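Facilities > Automation > Inspection Records > Curgate

October, by the site safety desk

Curgate guest floors – service robot checklist with comments

Scope: two room-service units supplied by Udeno, running Lovuneo route software, used for linen delivery and floor cleaning. Covers shared work areas, guest rooms, and changes to staff duties since the units went live.

1. Emergency stop on each unit tested under motion. PASS
Comment: Both units stopped within the marked distance. The button on unit 2 is stiff. Supplier told; replacement cap requested.

2. Speed limit set to 625 mm per second in corridors. PASS
Comment: Setting confirmed on the Lovuneo screen. It had been raised during trials and was put back before the start of normal service.

3. Clear passage of 1000 mm kept beside a parked unit. FAIL
Comment: The charging bay by the linen room does not allow it when a cart is out. Room attendants turn sideways to get past. Move the bay or the cart store.

4. Staff trained to pause, move and restart a unit. PARTIAL
Comment: Day shift complete. Evening shift has had the briefing but no hands-on practice. Attendants on that shift are calling the front desk for every stoppage, and the desk has no training either.

5. Manual handling assessment updated. FAIL
Comment: The old assessment assumes attendants push full linen carts. They now push less and lift more, as the unit delivers to the door and the stack is taken off by hand. The top tray is at a good height. The bottom tray means repeated bending.

6. Room prepared before floor cleaning starts. PASS
Comment: Cords, shoes and bags are to be off the floor. Attendants report that this check now takes up part of the time saved on vacuuming. Work targets should allow for it.

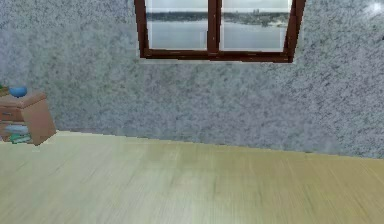
7. Small items on low furniture left in place. PASS
Comment: The unit does not touch furniture tops or shelves. Dusting and straightening stay with the attendant, and the task card must say so. The Manalastas wing card still lists nightstands under "automated" – correct and reissue.

8. Glare and bright walls included in sensor check. OPEN
Comment: Repeat in the morning and again in late afternoon with curtains open. Only the morning run has been recorded.

9. Fault log kept and open to staff. PARTIAL
Comment: Log exists but is held in the supervisor's office. Attendants asked for a copy in the linen room. Agreed.

10. Staffing and hours reviewed after the change. OPEN
Comment: No posts removed. Two attendants moved to deep cleaning, which uses stronger products. Glove and eye protection issue to be checked against the new duties.

Items 3 and 5 to be closed before any further unit is accepted on site.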